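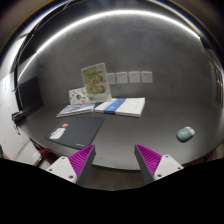 Rácz out in pools as Malto takes Wurnside Open

Katalin Rácz entered the Wurnside Open as the first seed and left it before the top 24 was drawn. She lost her winners-side pool match to Tanner McIntyre on Thursday afternoon and was eliminated two rounds later by Darcy Beaulieu, her earliest exit at a ranked Drutisia event since the current version of the game went live.

The bracket was won by Murray "Malto" Vachon, who came through the losers side and reset Gaétan MacLeod in grand finals before closing the second set 3–2. Vachon had not placed above ninth this season. The win moves him into the qualifying positions for the October final with one ranked event left to play.

The Wurnside Open drew 200 entrants, the cap set by the organizers when registration opened. Pool matches were best of three, with all matches from top 24 onward played as best of five. Stage selection was random in pools and by alternating strike in the top 24, a format used at the previous two ranked events.

Rácz plays Marchand, a mid-range character built around a delayed projectile and a command dash that passes through it. The character was adjusted in the last balance patch. Recovery on the heavy projectile went up by 5 frames, and the dash can no longer be canceled on block. Neither change affects her damage, but together they remove the sequence most Marchand players used to hold a cornered opponent in place.

McIntyre played to that weakness from the first round. He blocked the projectile at close range, waited for the dash, and punished with a full meterless combo each time. Rácz switched to a slower game in the second set, keeping to the far half of the stage and giving up pressure after knockdowns. It produced one round win. McIntyre took the match 2–0.

Against Beaulieu she held a life lead in the deciding round with under 20 seconds on the clock. Beaulieu jumped over a projectile thrown at mid-screen, landed a counter hit, and spent both stocks of meter to finish the round.

"The spacing I practiced was correct for the old recovery," Rácz said after the match. "I know the new numbers. My hands were still on the old ones."

She declined to say whether she would change characters before the October final. She has enough points to qualify regardless of the result at the last ranked event.

MacLeod reached grand finals without dropping a set. His run included a 3–0 over McIntyre in winners semifinals and a 3–1 over Vachon in winners final, the second of which suggested a short evening. Vachon had won only one round in that match outside the game he took, and he had used his character's install mode at the start of nearly every round, leaving himself without a defensive option once it ran out.

He held the meter back in the rematch. In the first set of grand finals Vachon activated install only after scoring a knockdown and kept one stock in reserve for a reversal. MacLeod, who had been attacking freely after install expired, was caught by that reversal in each of the first two games. Vachon won the set 3–1.

The second set went to a fifth game and a final round. MacLeod had the lead and Vachon's back to the wall when he attempted a throw. Vachon teched it, pushed forward, and landed a low confirm into super for the win — the only time in the set that he spent his full meter on damage.

"I kept giving him the same turn," MacLeod said. "He lost to it once and then he was ready for it. I should have blocked."

McIntyre finished third and Beaulieu fourth. For Beaulieu it is a first top-four placing at a ranked event. Her run ended in losers semifinals against Vachon, a 3–2 match that took roughly half an hour including a controller check between the third and fourth games. The check was requested by Beaulieu after a directional input failed to register. Officials found no fault, and the score stood.

The schedule ran behind for most of the day. Pools were due to finish at 2 p.m. and closed shortly before 4, after two stations were taken out of rotation for display lag above the permitted limit. Matches assigned to those stations were moved to the side stage. Top 24 began late, and the organizers shortened the break before top eight to recover part of the delay.

Points from the Open have been added to the season table. MacLeod leads, with Rácz second and McIntyre third. Vachon's position is not secure — four players below him can still pass his total, and he has not yet confirmed that he will attend the last event. Registration for that event is open, with the same format and the same patch in use.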